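Galería: percepción y planificación en la mesa de frutas

Proyecto Evora
29 de diciembre de 2024

Evora es el conjunto de programas con el que resolvemos tareas de recoger y colocar sobre mesa. Incluye un módulo de percepción, un planificador de trayectorias, el control del brazo y una herramienta de registro que lo guarda todo con la misma marca de tiempo. Esta página reúne material de la tarea de frutas y cesta, junto con notas sobre lo que se ha cambiado en el software desde abril.

La tarea es corta de enunciar: una instrucción escrita nombra una fruta y un destino, y el sistema tiene que ejecutarla sin mover lo demás. La percepción corre en Zurkov, nuestro servidor de visión. Recibe la imagen de la cámara fija, separa los objetos y devuelve para cada uno una máscara, una etiqueta y una estimación de la orientación. El planificador, Braltow, toma esas estimaciones y busca un camino para la pinza que respete el borde de la cesta y las piezas vecinas.

Los objetos redondeados y bien separados se segmentan sin dificultad. La cesta es otro asunto: el trenzado deja ver la mesa por los huecos, y las primeras versiones de Zurkov la partían en varios trozos. Las uvas oscuras sobre fondo oscuro también daban problemas, y con ellas se ha hecho buena parte del ajuste.

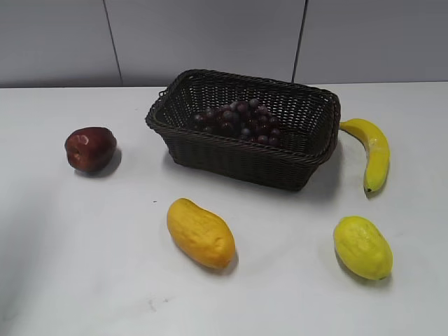 Las uvas dentro de la cesta, con la manzana, el plátano, el mango y el limón sobre la mesa.

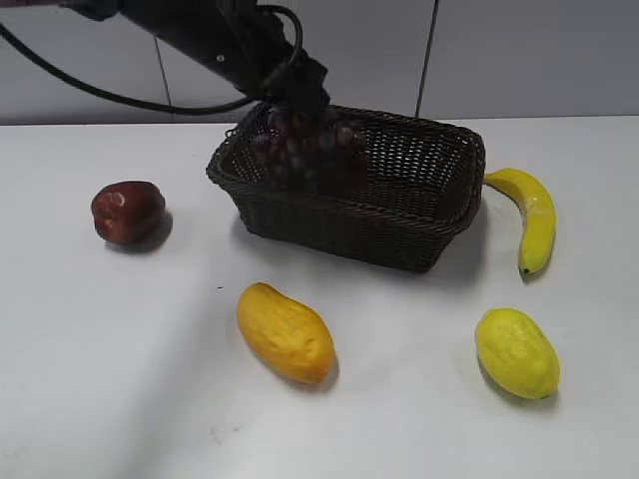
La pinza con el racimo, bajada dentro de la cesta.

El conjunto de registros de esta tarea tiene 778 episodios. Cada uno contiene las imágenes, las posiciones articulares, la apertura de la pinza, la instrucción y la salida de Zurkov en cada paso. Se guardan también los episodios fallidos, con una etiqueta de causa que se pone a mano. Las etiquetas más usadas son "agarre vacío", "contacto con el borde" y "objeto vecino desplazado".

Cambios en la percepción

La segmentación de la cesta se hace ahora en dos pasadas. La primera localiza el borde superior, que es más grueso y más estable de un fotograma a otro. La segunda rellena el volumen a partir de un modelo sencillo de caja con paredes inclinadas. Los huecos del trenzado dejan de importar, porque el planificador solo ve la caja. Para el contenido de la cesta se usa una máscara aparte, calculada con otro umbral de contraste.

El tiempo de proceso por imagen ha quedado en unos 54 milisegundos. Es suficiente para planificar antes de cada movimiento, pero no para corregir la trayectoria durante el descenso. En ese tramo el control se apoya en la última estimación válida y en la corriente de los motores.

Cambios en la planificación

Braltow divide el movimiento en aproximación, descenso, apertura y retirada. Cada fase tiene sus propios límites de velocidad y su propia lista de obstáculos. En el descenso dentro de la cesta se añade al modelo de la pinza el volumen del objeto agarrado; antes se planificaba como si la pinza bajase sola, y el racimo rozaba la pared. El volumen se toma de la máscara anterior al agarre y se amplía con un margen fijo.

El cable del brazo no se modela con detalle. Se representa con una envolvente que gira con la muñeca y que descarta las posturas en las que podría engancharse. La envolvente es conservadora y elimina algunas soluciones válidas, sobre todo las que se acercan desde el fondo de la mesa.

Herramientas

Ansah es el visor de registros. Permite recorrer un episodio paso a paso, superponer las máscaras a la imagen y comparar la trayectoria planificada con la ejecutada. La versión actual añade un filtro por causa de fallo y la exportación de fotogramas sueltos. Queda pendiente sincronizar dos episodios en paralelo, función que ya existe en la rama de desarrollo pero que consume demasiada memoria con registros largos.

La batería de regresión consta de 44 casos, de los que 31 incluyen la cesta. Se ejecuta en simulación con cada cambio en Braltow y sobre el brazo real antes de publicar una versión. La próxima ampliación incorporará instrucciones con dos frutas y la operación inversa, sacar una pieza de la cesta y dejarla en un punto libre de la mesa.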